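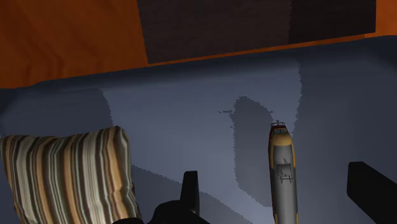 La última campaña

Relato

La carta llegó un viernes, pero la leímos el lunes, porque el buzón de la estación está en la carretera y los viernes nos íbamos por el otro camino. Era una hoja por las dos caras. La partida de seguimiento de aguas no figuraba en el presupuesto del año siguiente y la estación de Prellholm dejaría de tomar muestras al acabar la campaña de otoño. En la segunda cara explicaban cómo devolver el material.

Mi compañera la leyó de pie, con el abrigo puesto, y me la pasó. Luego encendió la estufa y preparó los frascos como todos los lunes. Había que salir antes de las ocho, porque después se levantaba viento del norte y en la barca no se podía sujetar bien la sonda.

Prellholm es un pueblo de una calle larga que acaba en el lago. Tiene una iglesia, un taller de motores, un bar que abre por la tarde y la estación, que antes fue casa de aduanas. El lago no tiene nombre propio; en los mapas aparece como embalse del Tavar, aunque la presa se quitó antes de que yo naciera y lo que queda es agua que siempre estuvo ahí. El Tavar entra por el este y sale por el sur. En la orilla de enfrente está la fábrica de Cloltell.

Yo llevaba nueve años en la estación y mi compañera bastantes más. Ella me enseñó a llenar los frascos sin dejar burbuja, a anotar la hora antes que cualquier otra cosa y a no fiarme de la primera lectura del oxígeno. También me enseñó que en la barca no se discute. Si había un desacuerdo se esperaba a tierra.

Aquel lunes fuimos a los puntos de siempre. En la desembocadura el agua venía turbia por las lluvias. En el centro salió clara y fría. Frente a Cloltell hicimos dos tomas, una en superficie y otra a media profundidad, y mi compañera escribió en la libreta «olor leve», que era lo que escribía casi siempre allí. En el viaje de vuelta me preguntó si había tapado bien la nevera. Le dije que sí.

El bar

Por la tarde todo el pueblo lo sabía. La cartera había reconocido el membrete y el dueño del taller había llamado a un cuñado que trabajaba en la capital de provincia. En el bar había más gente de lo normal para ser lunes.

El dueño del taller dijo que era una vergüenza. Su padre había visto el lago cuando no se podía meter un pie, con la espuma llegando hasta las barcas, y no quería volver a eso. Una mujer que tenía al hijo en el turno de noche de Cloltell dijo que las cosas habían cambiado mucho, que la fábrica tenía depuradora y que a lo mejor ya no hacía falta mirar tanto. El dueño del taller le contestó que la depuradora la habían puesto porque alguien miraba.

No hubo pelea. La mujer se terminó el café y se fue a preparar la cena del hijo.

Un hombre que yo conocía solo de vista se sentó a mi lado y me preguntó cuánto costaba al año tener abierta la estación. Le dije la verdad, que no lo sabía. Sabía lo que costaban los reactivos, el gasoil de la barca y mi sueldo. Me pareció mal no saber el resto y me fui a casa con eso en la cabeza.

Esa noche busqué las cuentas. Estaban en la página de la provincia, en un documento escaneado de lado. La partida entera cabía en una línea. Por encima estaba la señalización de carreteras y por debajo el mantenimiento de una fuente.

Las cajas

Lo que más nos preocupaba eran los cuadernos. Desde que se abrió la estación, cada salida se apuntaba a mano y después se pasaba a limpio. Los primeros años estaban solo en papel. En total había 1.410 salidas registradas, con sus fechas, sus temperaturas y la letra de gente que yo no llegué a conocer. Las instrucciones de la carta hablaban de la sonda, de la nevera, de la barca y del remolque. De los cuadernos no decían nada.

Mi compañera llamó al servicio provincial. Le dijeron que los mandase con el resto. Preguntó adónde irían y le dijeron que a un almacén. Preguntó si en el almacén había calefacción. La persona del otro lado no lo sabía y prometió devolver la llamada.

Mientras esperábamos empezamos a copiarlos. No teníamos escáner; usamos su teléfono, una lámpara y dos libros gruesos para que las páginas no se cerraran. Yo pasaba las hojas y ella disparaba. Lo hacíamos después de comer, cuando las muestras ya estaban en marcha, y a veces seguíamos hasta las siete o las ocho de la tarde.

Leyendo así, un año detrás de otro, se veían cosas que en el día a día se escapaban. En los cuadernos viejos ponía «olor fuerte» una vez y otra. Luego, durante una temporada larga, solo «olor». Después «olor leve», y en algunas salidas ya nada. Había un invierno entero sin datos por el hielo. Había una página manchada de café con una nota que decía «repetir», y al día siguiente la repetición, con la misma cifra.

Encontramos también la primera vez que alguien apuntó peces frente a la fábrica. Estaba en el margen, sin subrayar. «Dos alevines junto al muelle.» Mi compañera se quedó mirando la hoja un rato y luego me dijo que pasara a la siguiente, que se nos iba la luz.

La visita

Los de Cloltell vinieron a mediados de la campaña. Eran un hombre y una mujer, los dos con botas nuevas. Dijeron que lamentaban el cierre y que la empresa estaba dispuesta a seguir con el control por su cuenta. Pondrían una boya automática frente al muelle y publicarían los resultados cada trimestre.

Mi compañera les preguntó a qué profundidad. El hombre miró a la mujer. Ella dijo que eso lo decidiría el laboratorio de Mladenović, que era el que les llevaba los análisis desde hacía tiempo. Mi compañera preguntó entonces por los puntos de la desembocadura y del centro, porque sin ellos no había con qué comparar. La mujer lo apuntó. Creo que lo apuntó de verdad. Tenía una carpeta pequeña y escribía deprisa.

Antes de irse, el hombre preguntó si podían llevarse una copia de la serie. Dijo que a su laboratorio le vendría muy bien tener el histórico. Mi compañera le contestó que la serie era pública y que podía pedirla por escrito a la provincia, como todo el mundo. Cuando el coche arrancó, me dijo que eso había sonado más seco de lo que quería.

—¿Se la habrías dado? —le pregunté.

—Se la habría dado a cualquiera que fuese a usarla.

—Pues a lo mejor la usan.

No me contestó. Estábamos en tierra y se podía discutir, pero no tenía ganas, y yo tampoco muchas.

La reunión

El domingo hubo reunión en el salón de la iglesia. Vino un representante de la provincia, que pidió perdón por el retraso y explicó los recortes con una hoja en la mano. Las aportaciones de fuera se habían reducido y había que elegir. El dueño del taller le preguntó quién había elegido. El representante dijo que se había seguido un criterio técnico. Alguien al fondo pidió que se leyera el criterio y él respondió que no lo llevaba encima.

Habíamos recogido firmas. Fueron 1.052, que es más gente de la que vive en Prellholm, porque firmaron también los pueblos de aguas abajo del Tavar, que beben de él. El representante cogió las hojas y las metió en una bolsa de tela. Dijo que las entregaría en persona. La mujer del hijo en el turno de noche también había firmado; lo supe porque pasé yo las hojas en limpio.

Me pidieron que hablara y hablé poco. Dije cuántos días se tarda en notar en el lago un vertido en el río si se toman muestras todas las semanas, y que sin muestras no se nota hasta que se ve. No supe cómo terminar y me senté. Mi compañera habló después, menos todavía. Preguntó otra vez por el almacén y la calefacción.

El representante dijo que se enteraría.

Diciembre

La última salida fue con buen tiempo. Mi compañera llevó el motor y yo las botellas. Fuimos a los puntos en el mismo orden, y frente a Cloltell ella olió el frasco y me lo pasó a mí, cosa que no hacía nunca. Olía a agua. Escribí la hora y el número de botella, y dejé en blanco la casilla del olor hasta que me dijo que pusiera «ninguno», que una casilla en blanco no es un dato.

Las botellas tenían que salir esa misma tarde para el laboratorio. Las llevé yo. Cuando volví, ella había limpiado la barca y estaba recogiendo la cuerda de la sonda, que le gustaba enrollada hacia la derecha.

Los cuadernos no fueron al almacén. Nadie llamó para decir si tenía calefacción, y una mañana mi compañera trajo unas cajas de fruta del mercado y los metimos dentro, por años, con un papel encima de cada caja. Están en su casa, en el cuarto que da al sur. Ella firmó un recibo a nombre de la provincia en el que consta que los tiene en depósito. Mandó una copia por correo certificado y guardó el resguardo en la primera caja.

En la caja común de la estación quedaban 1.000 coronas, de vender el motor viejo. Escribimos para preguntar qué hacíamos con ellas y nos contestaron el mismo día, con un número de cuenta.

La semana siguiente, el lunes, me desperté a la hora de siempre. Desayuné y bajé a la orilla. Ella ya estaba en el muelle con un termómetro de los baratos atado a un cordel y una libreta escolar. El dueño del taller nos había dejado su barca, que es más pequeña y hace agua por la popa. Me dijo que me sentara delante y que anotara la hora.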